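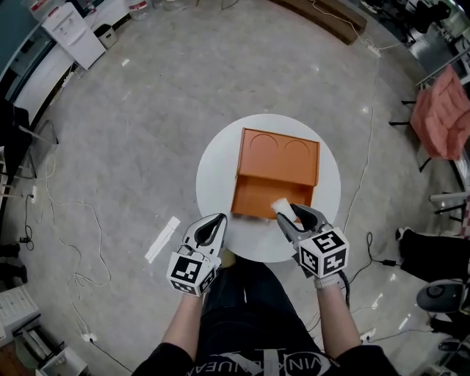
Open-front storage boxes are now the standard issue for cups and small tableware in the Gebremichael building, replacing the lidded crates used until March. The change follows a review of the kitchen shelves by Nhàn Mächt's predecessor group and a short trial on the second floor. The box has tall side walls, a raised back top panel and a lower tray inside, and the orange one on the round white table is typical: a small white cup held in front of the opening sits just in front of the opening. The tray can be reached from the front, so a box may be filled or emptied without lifting it off the shelf.

Dimensions and stock

The boxes come from Harkell under stock number 3741. Each is 400 mm wide and is rated by the supplier for a shelf load of 30 kg, well above anything a set of cups will reach. We have taken delivery of 159, enough for all four kitchens with a small reserve in the ground-floor store. Orange is the only colour held at present. Requests for other colours should go to Trí Lục, with the kitchen number and the quantity.

Loading

Cups go in upright, one layer only. Put the first at the back of the tray and work forwards. Stacked cups tend to catch on the upper edge when taken out, and two chipped rims were recorded during the trial -- both from stacked loads. Saucers should stay in the Vadix racks. Cutlery is not to be kept in the boxes at all.

Placing

Set the box down with the opening towards the person using it. On a round table it should stand in the middle, with all four corners supported. On shelves, keep the front edge level with the shelf edge and leave a finger's width between neighbouring boxes.

Cleaning

Warm water and ordinary washing-up liquid are sufficient. The inside corners of the tray hold crumbs and need a brush. Do not use the Jerkeo descaler, which dulled the surface of one trial box after a single application. Dry the box fully before cups go back in.

Old crates may be left beside the goods lift until the end of the month. Labels should be removed first -- the adhesive type comes off more easily after soaking.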